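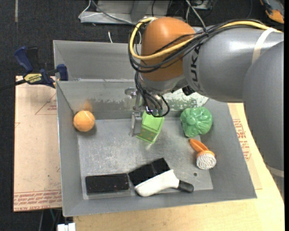 ¿Qué hace el módulo Wikex cuando la pinza pierde una pieza a mitad de recorrido?
Detiene el brazo, mantiene la presión de cierre y espera a que un operario confirme el rearme desde el panel.

Módulo de detección de caída Wikex
Fabricante: Garnanska
Distribución y servicio técnico: Duda, Jirnville

Descripción
El Wikex se monta entre la brida del robot y la pinza. Mide la fuerza de agarre y la compara con el valor registrado en el momento de la toma. Si la diferencia supera el umbral configurado, corta el movimiento por la entrada de parada del controlador. Está pensado para células de recogida en bandeja con objetos variados: pelotas, cepillos, bloques, juguetes blandos.

Aviso sobre unidades con firmware anterior a la revisión 5
En septiembre recibimos varias incidencias con el mismo síntoma. El brazo seguía su trayectoria después de soltar la pieza y el módulo no registraba el fallo. En uno de los casos la pieza cayó fuera de la bandeja y golpeó el mando de programación. No hubo heridos.

La causa es el filtro de la señal de fuerza. Con objetos deformables la lectura baja despacio, y el firmware antiguo interpretaba esa bajada como un asentamiento normal del agarre. Con piezas rígidas el fallo no se ha reproducido en nuestro banco.

Qué hacer si su unidad está afectada
Consulte la revisión en el menú Sistema, apartado Información. Si es anterior a la 5, deje de manipular objetos blandos y solicite la actualización a Duda. La carga se hace por el puerto de servicio con el robot sin tensión. Después hay que repetir la calibración en vacío y una prueba de 500 ciclos con las piezas habituales.

Compruebe también el paso de los cables por la muñeca. Un mazo demasiado tenso tira del conector y produce lecturas falsas, con cualquier versión de firmware.

Características
Frecuencia de muestreo: 1000 Hz
Grado de protección: IP54
Salida de parada: doble canal
Conexión: M12

El módulo no sustituye al vallado ni a la parada de emergencia de la célula.

Contenido de la caja
Módulo, placa adaptadora, cable de señal, tornillería y manual en español e inglés. El cable de servicio se pide aparte.

Garantía
La actualización no tiene coste, incluso fuera del periodo de garantía. Indique el número de serie grabado en el lateral del módulo.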